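Kit corner: the Lerine tabletop arm

Regular readers will know I've been moaning about the price of small robot arms since at least last May, so when Fuad Wako offered me the loan of a Lerine I cleared the table before he'd finished the sentence. It's made by Duvach and sold over here through Hurninow, and it comes in two boxes: one for the arm and its two-fingered gripper, one for the power supply, the clamp, the camera stalk and a bag of screws that has a few more in it than the instructions ask for.

The price is 1,377 pounds with the gripper included. You can get it for less if you already own the older Duvach arm and send the base back, but I don't, so I can't tell you how painless that is.

Setting up took me most of an evening. The mechanical side is easy enough (four bolts, one clamp, a cable that only fits one way round). The software, which is called Tekleab, is where the evening went. It wants you to register before it will talk to anything, then it wants to update the arm, then it wants you to register again. Once that was over I had no more trouble with it, and I'll admit the screens are nicely laid out. Big buttons, plain words, and a proper stop button that stays put whichever page you're on.

The way you teach it is by doing the job yourself. You hold a little handle, the arm follows your hand, and Tekleab records the lot. Do that enough times and it has a go on its own. Hurninow suggest 10 recordings for a simple pick and place, and for moving a block from one side to the other that was plenty. Cups are another matter! They have a rim you can catch, a side that slopes, and they have to go over a peg more or less straight. 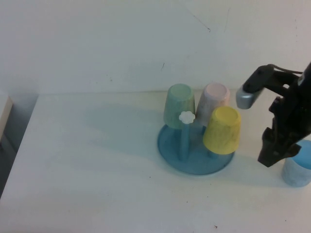
What I like most is how gently it closes. There's a slider for grip strength and I left it near the bottom the whole fortnight, and I never once felt I had to snatch anything out of the way. The fingers are slim too, so you can get them in beside things without knocking the neighbours over. I'm less keen on the cable that runs along the arm. It's held on with little clips and I popped two of them off just by turning the wrist too far -- they go back on with a push, but I'd have liked something sturdier for the money.

Noise: fine. You could have the radio on quietly in the same room. Reach: a bit mean. The maker says 600 millimetres, and that's with the arm stretched right out, where it gets noticeably wobbly. I kept my bits and pieces well inside that and was happier for it.

Zewditu Adugna has had hers since the winter and uses it with her after-school group. She tells me she's past 4,000 recorded moves now, and the only part she has had to replace is one rubber fingertip. She also says to save your recordings somewhere other than the default folder, as Tekleab clears it out when it updates. I wish I'd rung her before I started and not after.

Would I buy one? I think so, yes, if I had the table space to leave it set up. If you'd be packing it away every night I'd wait for the new clamp, which Hurninow say is on its way but won't put a date on. Fuad wants this one back at the end of the month, and he's happy to bring it along to a meeting first if enough of you fancy a go. Drop me a line and I'll pass the names on.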